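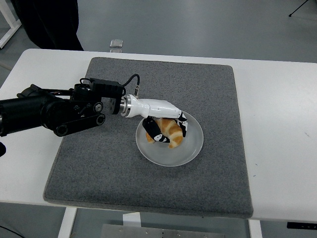 Dunne
Corresponding author; breakfast diary lead, Flusville Food Words Project

Figure 1. Croissant on a round, pale gray plate with a raised rim.

4. What people write down when they write down breakfast

4.1 The croissant problem

I'll start with the food that gave me the most trouble in the whole diary study, the plain croissant. A croissant like the one in Figure 1 looks as if it should be the easiest thing in the world to code. It has a name most people in Flusville know, it has a shape you can spot from across a room, and it usually gets eaten one at a time. When I drew up the first coding sheet I gave it one line and moved on to oatmeal, which I was sure would be the headache (toppings!).

Then the diaries came in. Our 34 diary keepers wrote "croissant," of course, but they also wrote "pastry," "roll," "crescent," "bread thing," "bakery," "the usual," and in one case just "flaky." The same person could write "croissant" on Monday and "roll" a few days later, and when I asked at the follow-up interview whether those were two different foods, the answer was no, same food, same shop, same bag. I had been treating the diary as a record of what was eaten. For this section I want to treat it as a piece of writing, with all the shortcuts that people take when they are writing for themselves before they've had their coffee.

4.2 The diaries

The setup is described in full in Section 3, so I'll only repeat what matters for the wording. Each person kept a breakfast diary for 12 weeks using Mandutix, a simple phone diary with one blank text box for each morning. There was no menu to pick from and no suggested spelling. We told people to write what they had for breakfast in their own words and to skip any morning they didn't feel like writing. That gave us 1,374 entries. I read the first 1,000 in the order they were sent and built the word list from those, and then used the rest to check whether the list held up.

I should say a little about who these people are, as it matters for the words. All of them live in Flusville and most of them have lived there for a long time. They were recruited through a notice at the library and another one at Pustero, the bakery on the main street, and that second notice matters more than I realized when I taped it up. A bakery notice finds bakery customers. I'd expect fewer croissants, and very likely fewer words for croissants, in a group found some other way, and I come back to this in 4.6.

4.3 Names, kinds and places

After a good deal of sorting and resorting I settled on three sorts of wording for a breakfast food. A specific name is the ordinary word you'd see on a shop label: croissant, bagel, oatmeal, banana. A kind word is one step up and takes in a whole family of foods: pastry, cereal, fruit, bread. A place word doesn't name a food at all. It tells you where the food came from or where it was eaten, such as "bakery," "desk," "car," or "Mom's."

I had planned on only the first two. Place words went into a leftover pile called "unclear," and the pile kept growing until I gave in and read it through from top to bottom. It wasn't unclear at all. Someone who writes "Pustero, 7:30" has told you quite a lot about their breakfast, as long as you know what they normally order. The trouble is that I usually didn't know, and they had no reason to spell it out for me, even though they knew perfectly well that I'd be reading it.

Baked foods slid around among these three sorts far more than anything else did. Eggs were nearly always eggs. Bananas were bananas (or, from one cheerful diary keeper, "nanner"). Yogurt picked up brand names and flavors but stayed yogurt. Anything from an oven could go by its own name, by its kind, or by the shop it came from, and people moved from one to another without seeming to notice.

4.4 When the specific name comes back

The pattern I find most interesting is when people bothered with the specific name. My first guess was that they would start out careful and get lazier, so that "croissant" in the first week would wear down to "pastry" by the last one. Some diaries do look like that. Plenty of others don't, and a few run the opposite way, with short, vague entries early on and really lovely detailed ones toward the end, once writing had become part of the morning.

What seemed to bring the specific name out was a change. Somebody who had been writing "the usual" for days would switch to "croissant, no jam" on the morning the jam ran out. Another wrote "roll" through most of August and then "almond croissant, they were out of plain." The full name turned up when there was something to set it apart from, and it dropped away again as soon as things were back to normal. If you think about how you'd answer the question at your own kitchen table, it makes sense. You say "toast" until the day it's rye toast, and then you say rye.

For anyone who uses diaries to work out what people eat, this is a bit worrying. The most regular foods in a person's week may be the ones with the thinnest wording, and the odd, one-time foods get the full treatment. A coder who throws out vague entries is going to throw out the habits and keep the exceptions. I did exactly this in the first round of coding and had to go back and redo it – a long couple of weekends, and I don't recommend it.

4.5 Shape, filling and the word "plain"

Shape words were less common than I had hoped. I liked the idea of people describing a croissant by its curve or its layers, and now and then they did ("crescent" was one household's standing word for it, used by everyone at the table). Filling words were everywhere, though. Chocolate, almond, ham and cheese, apple. A filling often pushed out the name of the food itself, so that a diary might say only "chocolate one" or "the ham and cheese," and you'd need the entries on either side to guess whether it was a croissant, a sandwich or some kind of turnover.

"Plain" deserves its own paragraph. It looks like the emptiest word in the diaries and I nearly took it off the list. In fact people used it with some care. Hardly anyone wrote "plain croissant" unless another sort had been on offer or had been eaten lately, and in the interviews several people explained "plain" to me by listing everything they had turned down. One told me that plain was what you ordered when you wanted to taste the butter. Another said it was what you ordered when you were being good. Same word, same food, and two quite different breakfasts in the eater's own mind.

I haven't tried to code for that. I'm not sure it can be coded from the diary alone, and the interviews were too loose and too varied in length to lean on. I mention it mostly as a caution about reading a plain word as a plain report.

4.6 What I'd be careful about

Beyond the bakery notice, there are a few limits to keep in mind. The diaries are short, and short writing is hard to read with confidence. I did all of the first coding myself, in the order the entries arrived, and my sense of what counted as a place word was sharper by the end than it had been at the start. The redo mentioned in 4.4 helped with this, though it was still me doing it. Skipped mornings are a puzzle too. Some people skipped when they hadn't eaten, others skipped when they'd eaten the same thing again and felt silly repeating it, and a blank box looks the same either way.

I'd also be slow to stretch any of this to lunch or dinner. Breakfast is unusually repetitive for many of us, and repetition seems to be what wears the words down. A dinner diary from the same town might be full of specific names simply because dinner changes more from one night to the next. I would love to see someone try it.

The interview material on weekend breakfasts, which were longer, later and much more likely to involve pancakes, is taken up in Section 5.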